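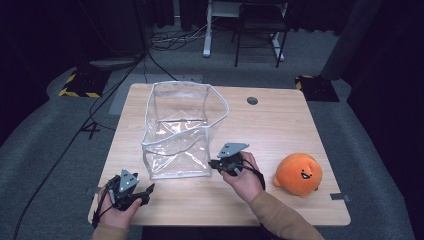

Skript zum Praktikum Robotik, Teil 8 - Mavis Alcantara, Hochschule Brevside, Stand 2022-05-22

Aufgabe: Weiche Gegenstände in einen Beutel legen

In diesem Teil arbeiten Sie mit zwei Handgreifern. Der durchsichtige Beutel mit der weißen Einfassung steht auf dem Tisch, das orange Plüschtier liegt rechts davon. Ziel ist, dass das Plüschtier am Ende im Beutel ist und der Beutel noch steht.

Der Beutel ist der schwierige Teil. Die Folie gibt nach, der obere Rand hängt leicht nach außen, und die Wände spiegeln. Für die Auswertung im Projekt Dhanial ist das interessant, für die Hände ist es am Anfang mühsam. Üben Sie deshalb zuerst ohne Aufnahme.

Ablauf

Riemen an beiden Händen festziehen. Die graue Markerplatte bleibt oben und darf nicht vom Ärmel verdeckt werden.
Mit dem linken Greifer den Rand des Beutels fassen und offen halten.
Mit dem rechten Greifer das Plüschtier seitlich nehmen, nicht am Büschel.
Über der Öffnung kurz warten, dann loslassen.
Beide Greifer zurück über die Tischmitte führen.

Jede Gruppe macht 80 Durchgänge. Misslungene Versuche werden nicht gelöscht - bitte im Protokoll mit "F" bezeichnen und eine kurze Bemerkung dazu schreiben. Im Dezember hatten wir 700 Aufnahmen, von denen 61 ohne Bemerkung waren, und diese konnten wir nicht verwenden.

Achten Sie auf die Kabel am Boden, wenn Sie den Platz wechseln.

Abgabe: Protokoll und eine Seite Text zur Frage, welche Griffe am Rand des Beutels gut funktionieren und welche nicht. Zur Vorbereitung lesen Sie bitte Kapitel 8 im Skript.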